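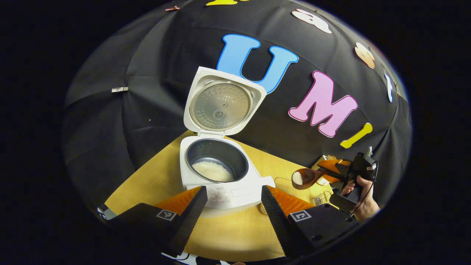
Rice is the staple of the Clidon lunch program, and most of the work in this reporting period went into cooking it the same way every time. In the spring each kitchen helper had a personal method, and the results ranged from good to a pot of paste. We now cook in plain countertop rice cookers with a hinged lid and a dark nonstick inner pot, and the dry rice is measured in with a wooden scoop, one heaped scoop after another, with the lid standing all the way open. The scoop replaced a mix of mugs and plastic cups that had collected in the drawer, no two of them the same size.

This report covers the period from May to the end of the summer under the Skostum small kitchens grant. It follows the headings in the grant agreement.

Purpose of the grant

Clidon serves a hot weekday lunch to older residents of the Wemolard district. The meal is rice with one main dish and one vegetable. The grant was given to replace worn-out cooking equipment, to write down our kitchen procedures, and to train the people who cook. It doesn't pay for food, which is covered by the lunch fees and by our standing arrangement with the Dwivedi grocery on the same street.

Numbers served

The program has 25 regular diners, which is the number we gave in the application. There were a few quiet days during the hottest part of the summer, when people called in the morning to say they would stay home. On those days the cooked rice was cooled, packed in shallow containers and used for fried rice the next day. The cooling and storage steps are now on the wall sheet.

Equipment

We have spent $1,884 of the equipment line. This went to rice cookers, storage bins with tight lids for the dry rice, new scoops, two wire racks and a replacement for the kitchen scale. The receipts are attached separately.

The rice cookers took the most thought. We looked at one large commercial cooker and decided against it. It would have needed its own circuit, and if it broke down there would be no rice that day. Several household-size cookers cost less in total and can be lifted by one person. They can also be started at different times, so the second sitting gets fresh rice. The drawback is that there are more lids and pots to wash.

One cooker was returned under warranty in its first month. The keep-warm setting shut off early and the rice was lukewarm when it came to be served. The store exchanged it and the new one has given no trouble.

The old stove is still in use for the main dish. We had hoped to have the left rear burner repaired out of this grant, but the part is no longer made. We are asking for a price on a used one.

Written procedures

The rice procedure was the first one finished. It is printed in large type, laminated and hung above the cooker table. The text at present is:

Take the inner pot out and check that the bottom is clean and dry on the outside.
Measure the dry rice with the wooden scoop. Heap it, do not level it.
Wash the rice until the water is only slightly cloudy.
Add water to the line for the amount of rice in the pot.
Wipe the outside of the pot, set it back in and close the lid until it clicks.
When the cooker switches to warm, wait before opening.
Fluff the rice from the bottom up.

We went back and forth on heaped or level. Level is more exact, but it is slow, and people kept forgetting and heaping anyway. The heaped scoop was checked against the kitchen scale by different cooks on different days, and the difference between them was small enough not to matter in a full pot.

Wiping the outside of the pot was added after a cooker began to smell of burning. Water and a few grains had dropped down onto the heating plate. The plate was cleaned and the cooker is fine, but it was an easy thing to avoid and it had not been written down.

Procedures for the vegetable dish and for end-of-day cleaning are in draft. The cleaning sheet will include taking out and washing the inner lid plate and the steam valve on each cooker. This had been skipped in the first weeks, and starch had built up in the valves – we found it when one of them started spitting onto the table.

Training

We held 18 training sessions, all in the afternoon after the lunch dishes were done. Most were short. The best attended were the ones on knife work and on rice, and the least attended was the one on food labels, which we will fold into another session next time.

The rice session is practical from start to finish. Each person measures, washes and cooks a pot, and then everyone tastes from all of them. It is the tasting that does the most good. People who had said they could not tell the difference between well washed and badly washed rice could tell once the bowls were side by side.

We also learned that the cooker buttons are a problem for some of our cooks. The labels are faint and the print is small. We have put a raised sticker on the start button of each machine, and this has mostly solved it. Two cooks still prefer to have someone beside them when they set the delayed start, so we have stopped using the delayed start.

Problems and changes

Delivery of the storage bins was 5 weeks late. Until they came, the rice stayed in its sacks on a pallet in the back hall. We had no pests, but one sack got damp along the bottom seam and had to be thrown out. The sacks are now emptied into the bins on the day they arrive.

Table space is tight. With the cookers set out in a row and the lids open there is not much room left for the scale and the racks. We moved the bread shelf to the other wall, which helped some. We would like to use part of the remaining equipment money for a narrow second table, and ask for Skostum's approval to move that amount from the line for stove repair.

Next period

We plan to finish the two draft procedures, buy the table if approved, and repeat the rice and knife sessions for new cooks. We also want to try brown rice on one day of the week, at the request of several diners. It needs more water and a longer cycle, so it will get its own sheet and a cooker set aside for it.

A statement of spending by budget line follows on the next page.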